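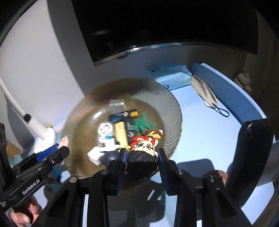 Small figurine with black hair, with a dish behind it.

Grilomden Word List, README

Grilomden is a small list of household words in Spanish and English. It was made for people who sort and label things at home or in a small shop, and who do not always know how a thing is called in the other language. The first part was collected by Telma Orellana in Palma, the second by me.

Contents
words.csv - 150 entries, one per line
notes.txt - remarks on words with more than one meaning
old/ - the first version, with 100 entries, kept for comparison

Columns
The columns are id, english, spanish, region and comment. The region column is empty when the word is used in the same way everywhere we asked. In 70 entries it is filled.

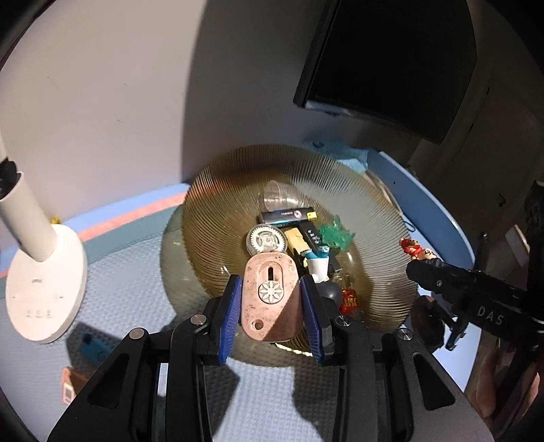

The comment column is free text and its style is not equal in all lines. Telma wrote full sentences, I wrote mostly single words. We wanted to correct this in version 2 but had time only for the kitchen words.

Known problems
Words for small plates and bowls overlap a lot. Please read notes.txt before you report a double entry. Some accents were lost when the file was saved in an old program - we restored those we found.

Corrections
Send them to Lensa Mersha with the id of the entry and the region where you heard the word. The next check of the list is planned for September.

Thanks to Abelardo Echeverría for reading the Spanish column.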